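Small office, wood floor, chair wheels: mat or no mat?

Kevarach
23/11/2022
Hello everybody. I have moved my work into a small room at home and I would like some advice about the floor. It is wood planks, and my chair is a heavy one on wheels with a high back. I am afraid that after one winter I will have tracks in front of the desk. The shop offered me a hard plastic mat for 40 pounds, but I find them ugly and they slide.

I also have a second chair without wheels, the dark blue one, and I ask myself if I should simply use this one every day.

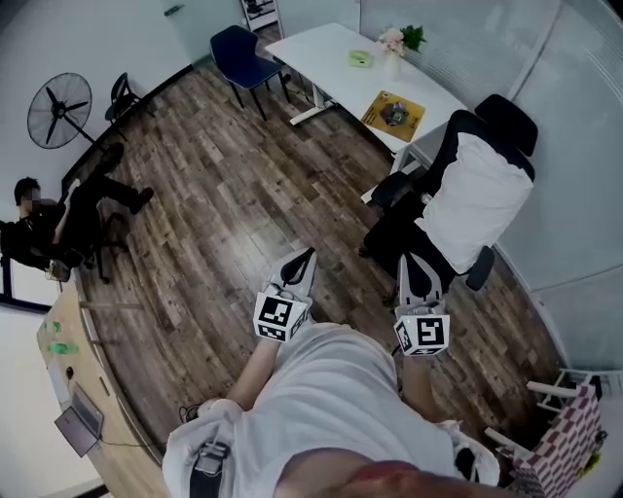

My room, with the white desk and both chairs. The cloth on the big chair stays there.

The fan stands by the wall on the left and it can move if somebody has a better plan.

Grarnholm
Buy the mat. I waited too long and paid for sanding. A chair with wheels on bare wood is always a bad idea.

Vamham
I don't agree with Grarnholm. Change the wheels, not the floor. Soft rubber ones cost me 25 for the set and they fit in 20 minutes. Only measure the pin first, there is more than one size.

Grarnholm
Soft wheels collect grit and then they scratch just the same.

Vamham
Then sweep the floor? A mat collects grit too, underneath, where you don't see it.

Kruger
I would not sit all day on the blue chair. Four thin legs will press on the wood also, so put felt under them in any case. Nice flowers on the desk, by the way.

Kevarach
Thank you all. I think I will try the rubber wheels first, and felt for the blue chair. Vamham, did you need a tool to pull the old wheels out? Mine sit very tight.

Vamham
No tool for four of them. For the last one I used a flat screwdriver, with a rag around it.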